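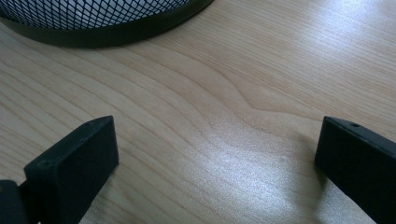 Tiziana Valentini wrote in to say that her Trodholm desk went up without trouble, that the top was level to within the thickness of a playing card, and that it then spent five evenings sinking at the left end while she typed. She would like this section to mention that. Fair enough.

Section 5: Leveling, first run and the reset

Do this part with the desk standing where it is going to live. A desk leveled in the hallway and then dragged into the study is a desk you get to level again.

Before you start

You need the 5 mm hex key from the small bag, a spirit level, and a patch of floor you can reach without moving the cat. Clear everything off the top. Unplug the control box.

1. Turn all four feet clockwise until they stop. They should stop at the same point. If one stops early, there is packing foam in the thread.

2. Set the level along the back edge, then along each side. Write down which corner is low. You will not remember.

3. Back out the low foot a half turn at a time and check again. Two people make this quicker, provided only one of them gives directions.

4. Push down on each front corner with the flat of your hand. If the desk rocks, go back to step 3. Folded cardboard is a tradition in many homes but it compresses, and in March, when the heating goes off and the floorboards move, you will be folding more of it.

5. Tighten the lock nut on each foot. Tiziana's were loose. The older edition of this guide put the lock nuts on the last page, under "Storage," and we have spoken to ourselves about it.

First run

6. Plug in the control box and wait for the display to show two dashes.

7. Hold the down button until the legs reach the bottom, stop, and rise a tiny amount. Keep holding. People let go at the stop, and the desk then believes it is finished when it is not.

8. Press up and run the desk to full height. Watch the cables while it moves. The power cord for a monitor is always shorter than you thought.

CAUTION: Keep knees, chair arms and open drawers out from under the top while it is moving. The anti-collision setting will notice a filing cabinet. It is less interested in a knee.

Error codes

E2 means one leg has lost its place. Unplug for a full minute, plug back in and repeat step 7.

E5 means the motor is warm. Leave it alone. Pressing the button harder has no effect on the motor.

If the code comes back after a reset, note the number on the underside of the control box and contact Bakivska spares. The Moteck drive unit is part 330 and the complete foot set, with lock nuts, is part 1661. Please don't order the drive unit for a desk that wobbles.

Note: Recheck the lock nuts after two weeks of use, and again whenever the desk has been moved. Owners of the Bassi frame have plastic feet with no lock nut and should go to Section 6.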